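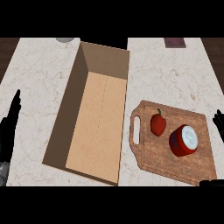 **Reporting the Emergency Services, Session 6: The First 20 Minutes**
Wed 8 April, Eimear Foley

Welcome back! Last week's council stories were a real pleasure to read, and today we get to my favorite kind of writing (the short, fast incident brief). It looks easy. Try one on a deadline and you'll see why I love teaching it.

## Our practice case

A warehouse fire at Boltulthorpe. The duty officer, Benedito Rangel, gives you this by phone:

- call received 03:54, first crew on site 04:11
- 79 people moved out of apartments on Geraghty Street
- one firefighter treated for smoke, not taken to the hospital
- cause not known

A neighbor tells you "the whole roof went up" and that it was "definitely the wiring."

## Writing the lead

Start with people. Who was hurt, who had to leave home, and where? The size of the building can wait for paragraph three. Keep the first sentence under 30 words and read it out loud, even if your roommate stares!

> A firefighter was treated for smoke inhalation and 79 people had to leave their homes after a warehouse fire in Boltulthorpe early Wednesday.

Look how much is in there already, and there's still no adjective doing any work.

## Attribution

Times come from the service, so say so. The neighbor saw the roof, and you can quote her on the roof. She did not see the wiring. Leave that line in your notebook and ask Rangel about it when you call back.

Watch "evacuated." Buildings are evacuated; people are moved out or told to leave. (Editors argue over this one, and you're welcome to argue with me.)

## Names

No names of the dead or injured until the family has been told, however many posts are already going around. We'll come back to this with the Lunder bus case, a great one for discussion.

## For next time

Write the Boltulthorpe brief in 600 characters or fewer, then a second version for noon, when Rangel has confirmed that the fire is out and Geraghty Street is open again. Bring both on paper. Read chapter 4 of the course pack too, especially the part on correcting a story after it has run.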